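About Pindska

Pindska is a shared workshop with a robot arm in it. We are not a startup, and we have turned down two people who wanted to make us one. The arm is white, secondhand and bolted to a rail along one side of a table, and the members who work on it mostly joined because they didn't believe what they had been told about home robots. Most of us still don't.

The workshop opened in November, in two rooms above the old Botitberg print shop. Ka-ming Yu and Vlasta Hrnčiar signed the lease and put in the first shelves. The robot bench came later, after Po-yen Hung bought the arm at a liquidation sale and found that it wouldn't fit through the door of his apartment. He had watched a lot of videos of robots tidying kitchens. He wanted to know how much of that you could get at home with ordinary tools and evenings to spare. So far his answer is "some of it, if you put the mug back where it was."

What we work on

The kitchen table project is the one visitors ask for. We set out dishes and play food, give the arm one small job, and write down what it does. A job is something like "put the orange on the plate." We don't say it can cook and we would be grateful if you didn't either. 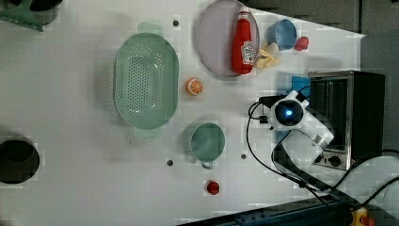 A result gets into our log when a member who didn't write the code has run the job too. Floor Lambrechts made that rule, and it has cost us most of our best numbers. The last job we logged in full ran to 188 tries, of which 163 were good. That sounds fine until you picture the other 25 happening in your own kitchen. It also took three of us most of a month, and a child could have done the whole set before lunch.

We keep the failed runs. Floor has them sorted by cause, and the biggest pile is still cables: a cable snags, or pulls on the wrist, or ends up between the camera and the thing we want picked up. We have tried clips, sleeves and a spring arm off a desk lamp. The lamp arm was the best of them — and it was still bad. If you know about cable routing, please come by.

How the bench got built

The tabletop is white because a plain matte surface gave us fewer bad readings than the pine board we started with. Vlasta drilled the holes in it for a fixture we gave up on, and she would like to fill them. Po-yen says he'll need them again. This has been going on for a while.

The software is a mix of things other people wrote and things we wrote to get around them. We run our own controller, called Garba, on a used desktop computer. It is slow and it stops when told to, and we care more about the second part. Grorico is the part that looks at the camera picture and guesses what is on the table. Daranee Somboon looks after it and doesn't trust it. She moves things between runs without telling anyone, sometimes a few inches, sometimes to the other side of the table, and checks whether Grorico still finds them. A good week on her tests is worth more to us than a good demo.

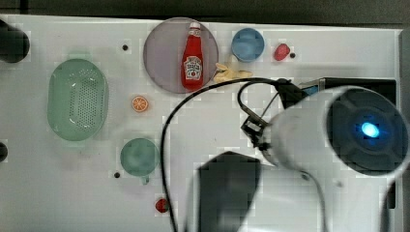 The kitchen table project, with the arm over the right side of the table.

What we don't claim

We don't think a robot like ours will be doing dishes in anyone's home soon. Members disagree about how soon is soon. Ka-ming thinks it may come for people who can't easily lift or reach, and he'd like to work on that. Vlasta thinks a better dish rack would help those people more. Both of them are here most evenings.

We also don't publish videos that have been sped up. If a run is dull at normal speed then it is a dull run.

Joining and visiting

There are 30 members at present and the rooms are close to full, so there may be a wait. You don't need to know how to code. You do need to take the safety talk, which Po-yen gives, and pass his short check at the bench before you touch the arm. Tools, benches and the soldering corner are open to every member. The arm is booked by the evening, and you can't book two in a row.

Over 307 people have come through on open nights. Some were let down by how little the arm does. We'd still sooner show it as it is, so come and ask rude questions. Tea is free, parking is poor, and the stairs are steep — call ahead if that is a problem and we will bring what we can down to the street door.

Page last changed 2024-02-06 by Floor Lambrechts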